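4.2 Collecting door-opening trials

This section covers the appliance-door task used in the Tangen contact study. The method compares two ways of opening a door that has a release button: a policy trained on all views together, and one that switches to the wrist view for the last part of the approach. Complete the arm calibration in section 4.1 before you start.

1. Place the microwave on the table with the control panel on the right.
2. Open both grippers and move the arms to the start pose.
3. In Flukum, load the door task and check that the head and wrist views are live.
4. Close the jaws of the working gripper and bring the tip to the oval button at the base of the panel.
5. Press until the contact flag changes, then back off.
6. Swing the door open and hold the pose for two seconds.
7. Close the door and save the trial. Record four trials for each start pose.

Note: Count a trial as a success only if the door is open at the end of the hold. A press that sets the contact flag but leaves the door shut is logged as a partial — do not delete it. The switching method is scored on these as well.

Note: Change the start pose after each set. A full session has five start poses.

Caution: Do not let the gripper touch the orange button on the panel. Stop the arm if the tip drifts above the oval button.

Caution: Keep hands off the table while an arm is powered.

Views from the door task, two at the wrist and one at the head:
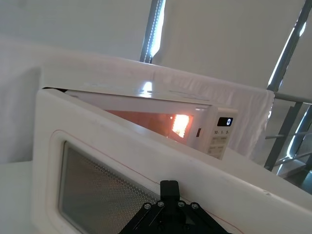
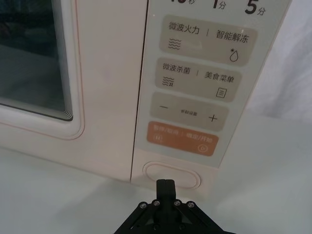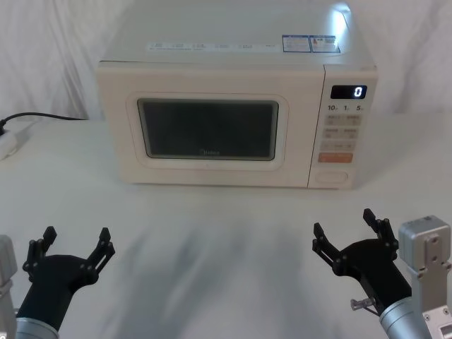 Written by the Zarkevard documentation group, Clavumeck Robotics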